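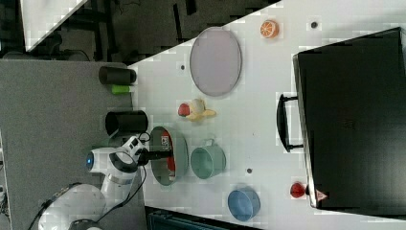 What do you put away first when toy food and dishes are all mixed up on one table? Start with the food, all of it, and leave the dishes till last.

I know, everybody wants to grab the big stuff! I did it for years too. But in the Brivbridge play kitchen we need the bowls free before they can nest, and that means getting the little things out of them. So for Unit 2 it's fruit first (orange, banana, strawberry), then packets, then anything you'd drink from.

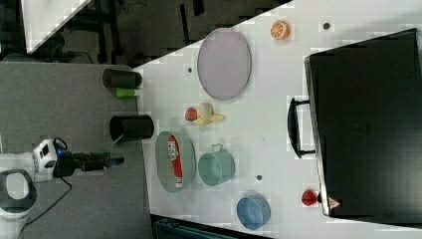
Fig. 2. Toy banana and strawberry near the oval tray.

Bottles are where people get stuck. I put pretend ketchup with the food, in the Lanus bin, standing up if it'll stay up. Labels facing out, please, so the kids can find it again.

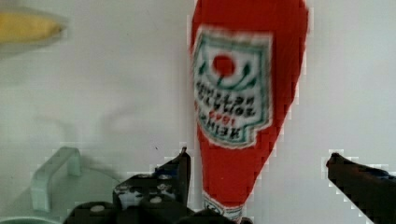 Loretta Kincaid asked if condiments wouldn't be better off with the cups, seeing that they're tall and the fruit bin is shallow. Fair point, and if your bin is shallow, go ahead and do that.

For next time, read page 68 and sketch your own sorting order. Bring it along even if it's messy.
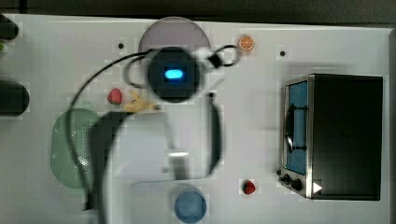
Fig. 4. Orange slice, strawberry and banana, still to be sorted.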